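**Thread: folding T-shirts when you are slow at it** (Jun 5, 2024)

I promised Lama Awwad that I would write down how I fold T-shirts, as she asked me two times and both times I answered with a voice message that was too long. So now it is a thread. I am not a professional of laundry, I only have many T-shirts.

---

First, the place. I don't have a big table, so I fold on whatever soft flat surface is free. Soft is better than a shiny table for me. On my old glass table the shirts were sliding away every time I pulled a sleeve, and I was pulling them back with my elbow.

---

Second, the pile. Before, I carried all the clean clothes in one mountain and folded from the top. Now I take out only T-shirts and leave the trousers and the socks for later. When the hands do the same movement again and again, they become quicker, even mine.

---

Now the difficult ones - the shirts with two colours. A plain shirt is easy to read, you see at once where is the front. But with black and white together, the black part rolls up over the white and you don't know any more what you are holding.

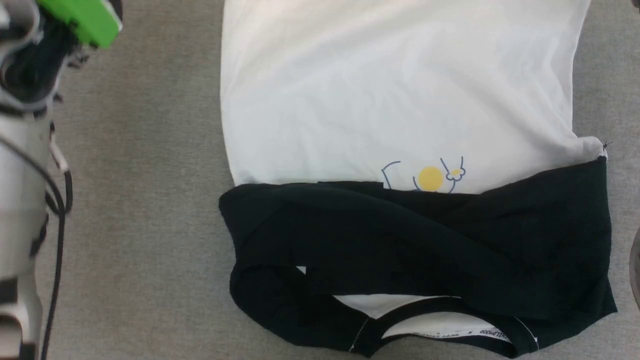 White T-shirt with the black part still bunched up over it, and half of the yellow print hiding.

---

With a shirt like this one I don't start with the fold. I start with finding the neck. When you have the neck, you have everything: the shoulders are left and right of it, and the rest hangs down from there.

---

Many shirts today have no sewn label, only some small letters printed on the inside of the neck. I like this very much because nothing scratches. But for folding I miss the label a little, my fingers used to find it without looking. Now I have to look inside for the letters.

---

Then I pull everything out flat. I don't pull on the print. I hold the side seams, low, one in each hand, and give a short shake before I put it down. After this I smooth with the flat hand from the middle to the outside.

---

Anas Dabbas wrote under my last thread that smoothing is a waste of time, "the wrinkles come back in the drawer anyway". It is true for small wrinkles, I agree. But a thick roll of fabric that you fold inside the packet will stay thick, and then the packet does not stand. So I smooth the big ones and forgive the small ones.

---

About loose threads: please don't pull them! I did it once on a shirt I loved and the hem opened for the length of my hand. I keep a small pair of scissors in the drawer now. If I see a thread near a seam I cut it, and not too close to the fabric.

---

OK, the fold itself. I do it like this:

1. Shirt with the face down, neck away from me.
2. One side goes to the middle, and the sleeve comes back over itself.
3. The other side the same.
4. The bottom goes up almost to the neck, I leave a small border.
5. Fold in half, and one more time if the drawer is low.

---

The small border in number 4 is important. If you bring the bottom exactly to the neck, the collar gets pressed and after some weeks it looks tired. I learned this from a folded pile in a shop, where I opened one shirt very slowly to see how they did it. The lady in the shop was watching me, of course.

---

Lama asked if I use a folding board. I bought one two years ago, from a company called Wesow. It is good for shirts of one size. In my home there are small shirts and very large shirts, and the board makes all of them the same width, so the large ones become fat like a book. I gave it to my cousin and she is happy with it.

---

For dark shirts I have a different rule: they stay inside out until they are folded. I wash them inside out, so I also dry them inside out, and I turn them only at the last moment. This way they collect less fluff from the other clothes and from the place where I put them.

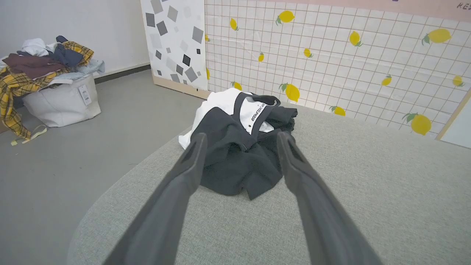
The turning I do with one arm inside the shirt, up to the shoulder. I catch the neck from inside and pull it through, and the sleeves come mostly alone. If one sleeve stays behind, I push it with two fingers and I don't shake, because shaking a half-turned shirt makes only a knot.

---

A question that came in the messages: do I iron T-shirts? No. Only if there is a wedding, and at a wedding I don't wear a T-shirt.

---

Another question, what is the best drawer box. I have the fabric ones from Hollell, they cost little and they bend a bit in the middle, but for 10 shirts standing in a row they are enough. When the row is not full the shirts fall down, so I put a rolled towel at the end.

---

Standing or lying? I was lying for many years (the shirts, not me). The problem is that you wear always the top ones and the lower ones you forget. In September I changed everything to standing, and I found a shirt that I had bought two times, the same one, same colour.

---

Small thing about prints. I fold so that the print finishes on the outside of the packet, on the upper edge. Then I can see from above which shirt it is. With a print that sits very low on the shirt it does not work and you see only white, so for these I turn the last fold to the other side.

---

How long does it take? I am still slow. I saw videos where a person folds a shirt in 2 seconds by pinching it in three places. I tried this trick for one whole evening. My shirt looked like somebody had sat on it, so I went back to my normal way.

---

If you have children, give them the small towels first and T-shirts after. A towel has four corners and no surprise. My nephew started like this and now he folds his own shirts, with the sleeves outside like small wings, but I don't correct him.

---

Lama, now you have it in writing :) If something is not clear, ask me here and not by phone, so other people can read also. Next time I will write about fitted sheets, but I must first learn it myself, so please be patient.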